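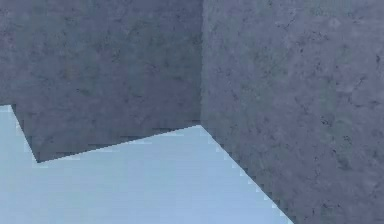 Two gray concrete-textured faces and a pale blue surface, rendered.

Barklow Furniture Listings — data card

Summary

Barklow is a set of cleaned product records for large case furniture: secretary desks, breakfronts, linen presses, china cabinets and bookcases. Each record pairs the seller's description with a fixed set of fields for dimensions, primary wood, secondary wood, finish, hardware and construction. It was put together to test how well a parser can pull those fields out of catalog prose, which is often long, inconsistent and full of trade terms.

The current release is version 2. Version 1 is no longer supported and its record IDs do not carry over.

Maintainers

Gráinne Noonan — schema, annotation guide, releases
Michalis Deligiannis — parser, unit conversion, issue triage

Contents

listings.csv — one row per piece
parts.csv — one row per door, drawer, shelf or removable section
terms.csv — controlled vocabulary, 116 entries, with plural and variant spellings
guide.txt — the annotation guide
tools/ — scripts for loading, validation and export

Sources

Descriptions came from three dealer catalogs, which are named in the source column as Kaster, Manolakis and Wevach. Kaster sells reproduction pieces and writes the longest entries. Manolakis is mostly older stock, with notes on repairs and replaced hardware. Wevach entries are short and read more like a warehouse list. All three gave permission for the text to be used and redistributed with this set. Prices, stock numbers and customer notes were removed before annotation.

Fields

id: text, stable within a version.
source: kaster, manolakis or wevach.
form: the type of piece, from terms.csv.
height, width, depth: inches, to one decimal place. Measured at the widest point, with the crown or pediment included in the height.
wood_primary: the main visible wood. If a piece is veneered, this is the veneer, and the substrate goes in wood_secondary.
wood_secondary: drawer sides, backboards, substrate. Blank if the seller did not say.
finish: free text, lowercased.
sections: how many separate pieces it ships in.
description: the seller's text with line breaks collapsed.
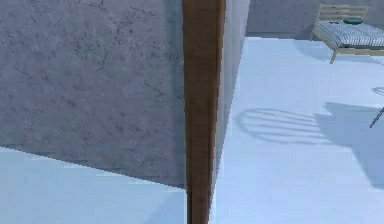 Blank means the seller gave no value. It does not mean zero, and it does not mean the feature is missing from the piece. Please do not fill blanks with a default before training, as an earlier user did this with wood_secondary and got a model that put poplar in everything.

Annotation

Each description was marked up by one person and checked by a second. Where the two disagreed, the guide was consulted first, and if it had no answer the case went to Gráinne and a rule was added. Most disagreements were over "mahogany," which sellers use for the wood, the veneer and the color. The rule is to record mahogany as the wood only when the text says solid, veneered, grained or figured. "Mahogany finish" goes in the finish field and nowhere else.

Feet caused trouble as well. Bracket, ogee bracket and bun feet are separate terms. "Shaped feet" is kept as written and flagged.

Loading

Files are UTF-8 with a header row and comma delimiters. Descriptions are quoted and may contain inch marks, which are doubled inside the quotes. Some spreadsheet programs turn fractional sizes into dates on import, so set the description column to text first.

To check a download, run the validate script in tools/ from the top folder. It prints the first 100 problems and then stops. Use the --all flag to see the rest.

Known issues

A few Kaster entries give the depth with the writing surface open. These have depth_open set to yes, but we may have missed some. Anything deeper than the other desks in its group is worth a second look.

Manolakis sometimes gives centimeters without saying so. The converter assumes centimeters when the stated height is over 116, and we reviewed those by hand. A 99-inch breakfront is correct as recorded and has been reported as an error more than once.

Door and drawer counts in parts.csv follow the text. False drawer fronts are listed as drawers with the type "false" — filter them out if you only want working ones.

Changes

Version 2 split the old wood column into primary and secondary, added the sections field, and dropped nearly 100 duplicate listings. The next update is planned for April and will cover sideboards.

Questions and corrections

Open an issue with the record ID and the sentence you think was read wrong. For changes to the vocabulary, include the term as the seller wrote it and the source it came from. Michalis goes through the open issues before each release.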